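# Open bins at the bench: notes for the Vurkembridge talk

Slot is 13 minutes, Wednesday, after the coffee break. Slides 1 to 8, skip 6 if running late.
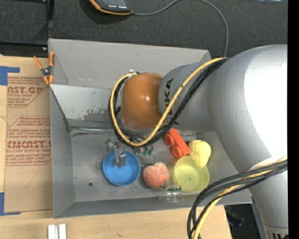 **Slide 1. Scope**

Talk covers small-item storage on shared worktops: what goes in a bin, what size of bin, where it sits. Shelving and labeling were covered in the Aidoo session, so refer people there and move on.

Terms. "Bin" means an open-topped container that stays on the table during work. "Tray" means anything shallow enough to see over while seated. People mix these up in the order forms and we get the wrong stock.

**Slide 2. Why gray**

- Mid-gray floor gives usable contrast with most colored items. A blue bowl, a pinkish-red toy peach and a yellow-green bowl all separate from it at a glance.
- Translucent items are the weak case. They pick up the gray and the outline goes soft. Look for the rings in the base.
- White floors show every mark. Gray ones scuff too, but the scuffs matter less. Do not replace a bin for scuffing alone.

**Slide 3. Mixed contents**

Bowls and toy fruit in one bin is fine for a short session. For storage, split them. Round items roll into corners and end up under a bowl rim, then get missed at check-in.

Pause here. Ask who stores by type and who stores by activity. Expect an even split and do not get drawn into it.

**Slide 4. Bowls**

1. Right way up during use, one layer only.
2. Nest for storage, largest at the bottom.
3. Rigid and soft bowls in separate stacks — soft ones grip each other and come up in pairs.

**Slide 5. Table position**

Set the bin back from the front edge. Durkley had theirs flush with the edge and moved them after the first month. A light wooden top is easy to live with, but grit under a bin will scratch it. Wipe the underside when you wipe the table.

**Slide 6. Load (optional)**

Our working limit is 500 grams per bin for anything a child will carry. Adults ignore it. State the figure, do not defend it.

**Slide 7. Sultenar trial**

Ran through June with 2 bins per table. Check-in got faster once each bin had a fixed contents card. Missing items were mostly fruit. No useful result on bin depth, we changed it halfway through and the two halves cannot be compared. Say so before someone asks.

**Slide 8. Questions**

Likely ones:

- Lids? Not on the table. Yes on the shelf.
- Dividers? Tried at Aidoo, removed. Bowls did not fit the cells.
- Cleaning fuzzy-surface fruit? Dry brush first, then a damp cloth. Do not soak.

Handout is on the side table — order codes on the back.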